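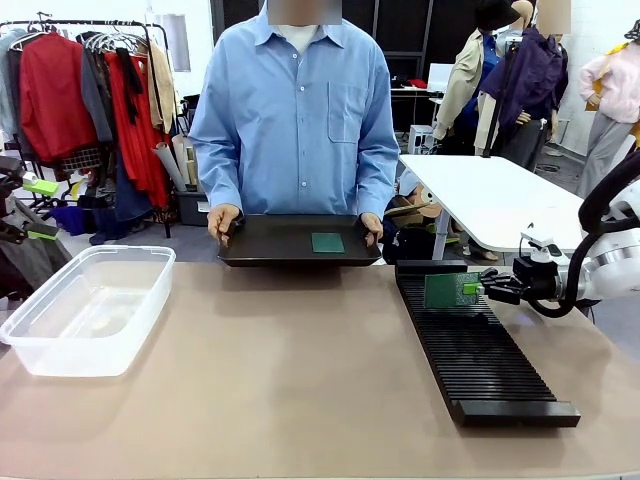 Lilla Szilágyi's comment on our first draft was that we had written 26 pages on a planner and two paragraphs on the thing that made the planner usable, the slot estimator. She was right, and the report has been turned around. The estimator comes first now. The planner is in section 3 and is shorter than it was.

Group: Diễm Nghiêm, Thảo Đào, Sandamali Liyanage
Supervisor: Hường Mạc
Handed in: 15/10/2026

## 1. Task

The robot has two arms. The job is to put green circuit boards into a black slotted rack, standing on edge, one board per slot. The boards arrive in a tray that a person may be holding or moving while the arm works. We did not build the arms or the low-level controllers. Our part is the software between the camera and the joint commands, which we call Ukum.

Ukum has three processes:

- `slotfit` finds the rack and works out where each slot is
- `ukum_plan` turns a chosen slot into an arm motion
- `ukum_watch` looks at gripper width and wrist force and decides whether to go on, back off or stop

They talk over a small message layer that Thảo wrote for an earlier course, called Fliltport. It is nothing special, but we knew its bugs already.

## 2. Slot estimation

The rack is long, black and made of many parallel ridges that all look the same. It is also put down at whatever angle the last person left it, and we decided early that we would not ask people to line it up with the table edge. A fixture would have made the project much easier, and also much less interesting to hand in.

Our first version ran an edge detector on the color picture and fitted evenly spaced lines. It found the direction of the ridges well. It was bad at saying which slot was which. If the fit slid by one ridge, the result looked just as good to the program, and the board would go down one slot over or hit the ridge.

The second version starts from the end block. The block is solid, so it has a clear outline where the ridges do not. `slotfit` finds the block, takes the long axis of the rack from it, and counts ridges outward. The spacing is read from a config file and then allowed to change slightly during the fit, to take care of small errors in the camera calibration.

A board that is already in the rack covers part of the ridges behind it. At first these covered ridges pulled the fit sideways. Sandamali fixed it by keeping a list of filled slots and masking the area behind each one. The list is built from what the gripper has released, so a board put in by hand is not on it. This is still open (see section 6).

The depth camera was little help here. Dark plastic with thin gaps gave us holes in the depth map almost everywhere we wanted a value. We use depth for the table plane and the top of the end block, and nothing else.

## 3. Planning

Planning is split at a point straight over the slot, which we call the pre-slot pose. Getting there is a normal collision-free motion. From there down it is a straight line with the board held parallel to the ridges.

The free part uses a sampling planner from the library installed on the lab machine. We changed two things:

1. The board is attached to the gripper in the collision model as soon as the fingers close. Before this, the planner was happy to sweep the board through the rack.
2. The time limit is 700 ms. If there is no plan by then, we try the next grasp angle from the list instead of waiting.

The second change came from Hường Mạc, who pointed out in June that our long planning times were nearly all cases with no solution. Giving up early and trying a new angle was faster on average, and the code is only a loop.

The person's space is handled crudely. A box is drawn over the side of the table where they stand, and the planner may not enter it. Handing over a tray means the hands come inside the arm's reach, so there is a second, smaller box that moves with the tray. When the two boxes leave no free path, the arm holds its position until one opens up.

## 4. Insertion and watching

The straight move down is done slowly with low stiffness sideways, so that the board can be guided by the slot. `ukum_watch` reads the wrist force on every cycle. There are three outcomes: the force stays low and the depth is reached, the force climbs early, or the gripper width changes.

Early force means the lower edge is sitting on a ridge. The arm goes up a little, shifts across the slot direction, and tries again. We allow 8 tries. Diễm first wrote the shifts as a spiral, but the error is almost always across the slots and hardly ever along them, so a plain side-to-side pattern does the same job.

A change in gripper width usually means the board has turned between the fingers. There is no recovery for this. The arm stops and asks for help – we tried regrasping and it made things worse.

The order of checks matters. Here is the part of the state machine we got wrong twice:

```
if width_changed: stop()
elif force > limit and depth < target: retry()
elif depth >= target: release()
```

With the release check on top, a tilted board that reached the right height was let go.

## 5. Tooling

Every run is logged with joint states, force, the fitted rack pose and the chosen slot. The viewer, Orkness, plays a log back with the fitted ridges drawn over the camera picture. Most of the bugs in this report were found there and not on the robot. Log 1642 is the one to open first. It shows the one-ridge slip clearly, and we kept it as a regression test for `slotfit`.

Settings are in one file. We had them in three places until two of them disagreed on the ridge spacing and we lost an afternoon to it.

## 6. Open problems

- Boards put in by hand are not seen as filled slots.
- If the end block is hidden, by an arm or a sleeve, `slotfit` keeps the last pose and does not say how old it is. It should refuse after a time limit.
- Only the right arm is used for insertion. The planner code takes an arm name, but the left side has never been tuned.
- The force limit was set by hand for one type of board. Thinner boards will need a lower one.

Thảo is moving the message code over to the Chaudhry branch, where the pose age will be part of each message. The hidden end block should be fixed after that.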